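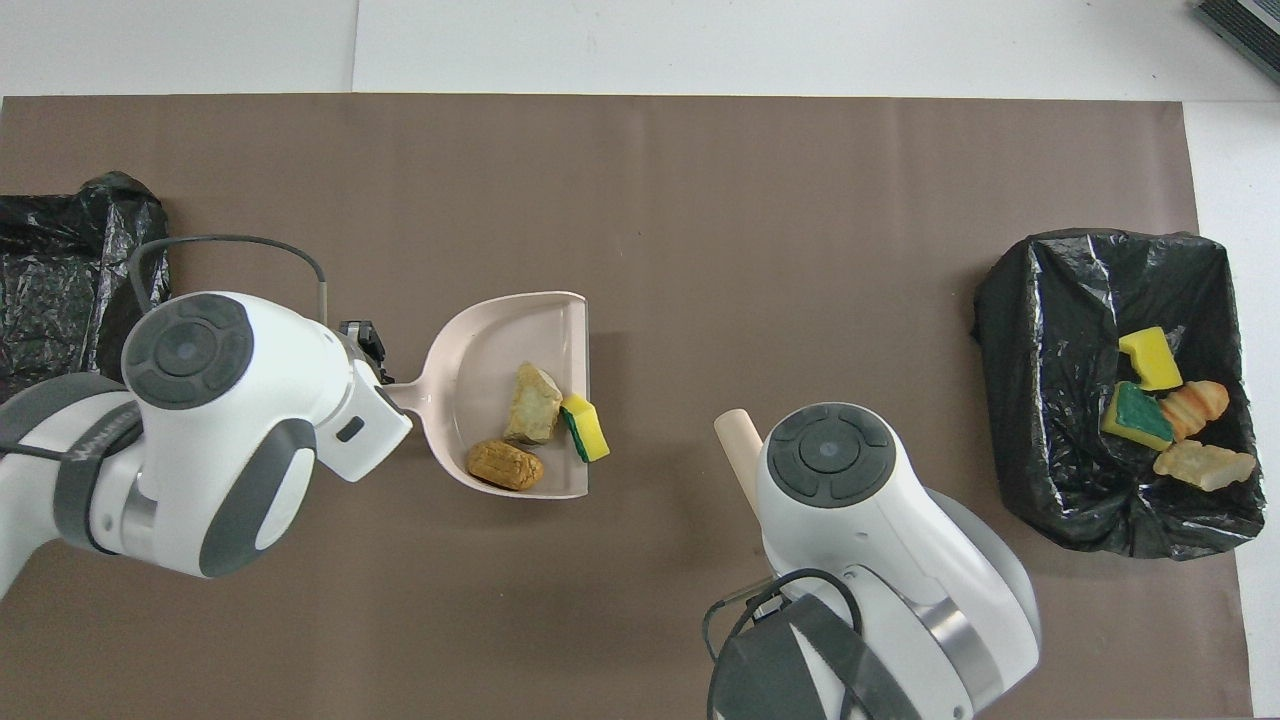
27 October 2026
by Kazlauskienė

Boiler day three. Pressure held at 18 psi overnight, down from the reading before I bled the upstairs radiators. The return pipe still runs cooler than I want. Moved the flow setting down by 3 degrees and will leave it alone until the weather turns.

The Hokine valve for the hall came in the wrong thread size. Trarnico will swap it but wants 90 cents more for the brass one - paid it. Delivery is promised before December.

Lagged the cellar run with foam sleeve, joints taped. Short by one elbow. Itness had none on the shelf.

Meter read at 7 a.m. and again at 9 p.m. Will chart both once I have a full month.

100 shares | 3 comments

pipewrench_ok: What inhibitor are you running?

coldhall: Same thread problem on mine. I used an adapter.

M.T.: Check the expansion tank before you blame the valve.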